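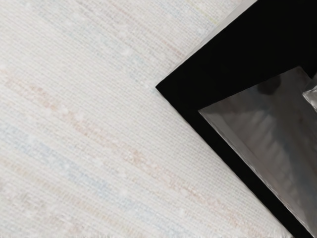
Re: [klinhom-dev] depth holes on shiny insets, segmentation fallout

Marcelino Aguirre wrote:

> Pulled the new Pinlow build and re-ran the tabletop set. The cloth is fine
> now, thanks, no more phantom ridges along the weave. But the segmenter
> still splits the black square in two: rim is one object, the silvery panel
> inside is another, and the planner then tries to pick the panel on its own.
> Is this the mask merge step or is it further upstream? Also do you want
> the stripes left in the fabric texture or should I swap for plain?

Upstream, I think. Quick answer as I'm trying to get this in before the October tag.

Render at the top is the view I've been using. Rim is so dark there's next to nothing for the matcher to hold on to, panel is all blurred reflections, so you get bad depth from both but bad in different ways. Rim comes back empty. Panel comes back with numbers, wrong ones, well below the tabletop. Merge step sees a big step between them and does what we told it to do.

Things tried so far:

Raising the merge tolerance. Works on this view, then glues everything else to the cloth. No.

Filling the rim from its neighbours. Better. The grey edge on the upper left of the rim gives a decent line to fit to, but if the fill starts from the cloth side the rim ends up flat on the fabric and we lose the height.

Dropping depth completely inside anything the reflectance head flags, then fitting one plane from the outer edge. This is the one I'd keep. 257 views through Jallitz last night, 2 still split, both with the square tilted like this one and running out of view on the right. Corner fit has only one proper corner to work with there. Not sure yet if thats the whole story.

There's also the bright glassy bit top right. Reflectance head calls it part of the panel, edge detector calls it its own thing. I've left it as unknown and told the planner to keep clear. Open to better ideas.

On the stripes: leave them in please. Faint peach and blue is just the sort of thing that used to trip the edge detector and I'd rather know. Same for the fuzzy edge at the bottom, don't clean up the mesh.

Patch is on the wemitz-depth branch, 2 commits, second one is only logging. Config key is plane_from_rim, off by default. Turn it on and set min_edge_px to 100, anything lower and it starts fitting planes to threads in the cloth, which was funny for a minute.

Could you run it on your set and send me the masks, not just the scores? Scores looked fine last time too and the masks were rubish.

Planner side I havent touched. If it still goes for the panel with the flag on, send the log and I'll look after lunch.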